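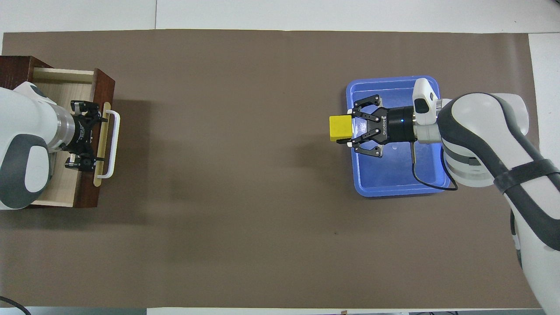
My job used to be putting small things into other small things. I still do that for most of the day, but since April I also spend part of my shift in the back room with Girish Garg, working on the part of the company that is supposed to do it without me.

We call that part the bench. It has two arms and a table, and for the first few weeks its whole career consisted of a yellow cube, a blue tray and a drawer. One arm handles the cube. The other one sees to the drawer. The drawer opens, the cube goes from the tray to the drawer, the drawer closes. I could do this before I could talk, and so could my nephew, who did it mainly with other people's keys.

When management announced that Guvusano was "beginning its automation journey," there was a meeting with sandwiches. There are 60 of us in the building and the sandwiches were cut for maybe half that, which people took as an omen. Ibrahim Briggs from operations showed slides with a lot of arrows on them. He said the word "upskill" seven times. I know because Ignacio was keeping a tally on his napkin and held it up at the end.

What we do at Guvusano is kitting. A customer needs a bag with the right screws, the right seal, the right little tube of grease and the instruction leaflet in the right language, and we take those things out of drawers and trays and put them in the bag. On a decent shift I build 200 kits. It's dull in a way that leaves your head free, and I've listened to an embarrassing number of audiobooks about shipwrecks. So the cube business has a point to it. If you can get from a tray to a drawer reliably, then you can think about getting from a drawer to a bag, and if you can do that, you're me with fewer opinions.
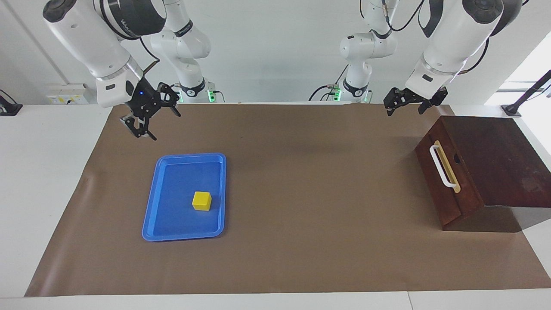
Corinne Strickland
Kitting lead, Guvusano

I got the back room job because I asked where the drawer was going to be. Girish was sketching out the setup on a whiteboard and had it square to the table, nice and tidy, and I said that no drawer on our floor is ever square to anything. Somebody bumps it with a hip, somebody drags it over to reach the cardboard behind it, and by lunch it's pointing at the fire door. He looked at me for a while and then asked if I was free in the afternoons.

So that's a good part of my contribution to robotics: I nudge the drawer. I turn it a little. I move the tray closer, then farther off, then put the cube up against a wall of the tray where it's annoying to get at. Then we run it again and Girish writes things down. He is very patient and has a degree, and I have eleven years of knowing how stuff gets in the way, and between us we make up one fairly competent person.

I expected the arms to be fast. Anybody who has seen a car commercial expects that. Ours move as if they'd been asked to carry soup through a room full of sleeping babies. The first time I watched the gripper go down for the cube I held my breath along with it, and when I looked over, Girish was doing the same, and he does this for a living. On my second afternoon it dropped the thing on the paper and I said "oh, sweetheart" out loud, which Ignacio heard from the doorway and has not let go of.

It's a strange feeling to root for it. I've tried to explain this to the others at break and had mixed results. Babatunde Jibrin, who has the station next to mine, asked me straight out if I was training my replacement. I said I was training something to open a drawer. He said that's how it starts. He has a point, and I didn't have a good answer and ate my yogurt.

I'll tell you what has changed so far, since the slides didn't. Nobody has lost a job. Two people who left in the spring haven't been replaced, and I notice that this gets reported as if it were a different subject. The bins have been relabeled with names that make sense, because Girish asked what "the old Afolabi ones" meant and none of us could tell him. The grease drawer that has stuck since I was hired was fixed in a day, on the grounds that a machine might need to open it. I opened it with my knee for eleven years. I'm choosing to be happy about this.

Also, people come and ask me things now. Ibrahim came down to the floor with a notebook and wanted to know how I can tell a good seal from a bad one before it's out of the tray. I said I just can. He waited with his pen up. It took us most of an hour to get to the real answer, which has to do with how the light sits on it and whether it rolls when you poke it. I'd never said it in words before. He wrote it all down, and I walked back to my station feeling flattered and a bit robbed.

I asked him afterward whether there'd be a raise in it, for the drawer nudging and the seal poetry. He said he'd love to circle back on that. My pay grade still says kitting, and my afternoons are booked under "misc."

Next on the list is the bag. The bag is floppy and full of static and clings to whatever you least want it to, and I've fought with it daily since I started here. Girish thinks it could take until winter. I've brought him a box of the really bad ones, from the bottom of the carton, so he knows what he's dealing with.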